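Section 3: Planning and Budgeting for Your Two-Arm Station

Before you fill in the Drernis order form, please set aside a quiet morning and work out what you want the arms to do. We know it's tempting to skip ahead to the catalog (we've all done it!), but a short list of real jobs will save you money.

1. Write down the objects you plan to handle. Thin, low items like plates deserve their own line, as the finger has to get under or against a rim.

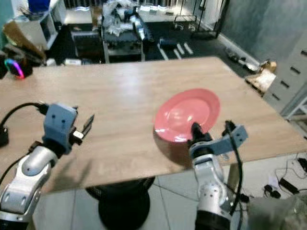
Fig. 3-1. Lifting a plate by its edge with the right gripper.

2. Choose your fingers. The starter kit is $3,774 and comes with one set. A second set is $228, and we'd gladly talk you into it - swapping shapes is much easier than reordering in the middle of a project.

3. Measure the room, table included. Leave 40 inches clear on the side where the cables come down, and add the power adapters to your floor plan.

Caution: Keep loose cables out of walkways. Switch off both arms before you reach across the table.

4. Decide whether you need both arms from the start. If your list has jobs where one gripper works at each side of an object, then yes, you do. 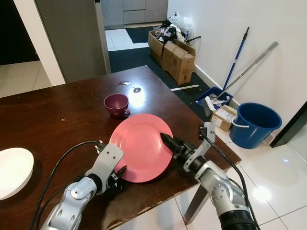

Carnorden Equipment Planning Team

With a plate lying flat, as here, the two grippers come at it from opposite sides, so budget setup time for both arms together. We allow 12 hours.

Note: Ordinary tables are fine for practice, scratches and all. Put the money toward spare fingers first.

5. Send your list and floor plan to Hicham Ouali by the end of August. He'll look over the numbers with you and return a quote, usually by the following Monday.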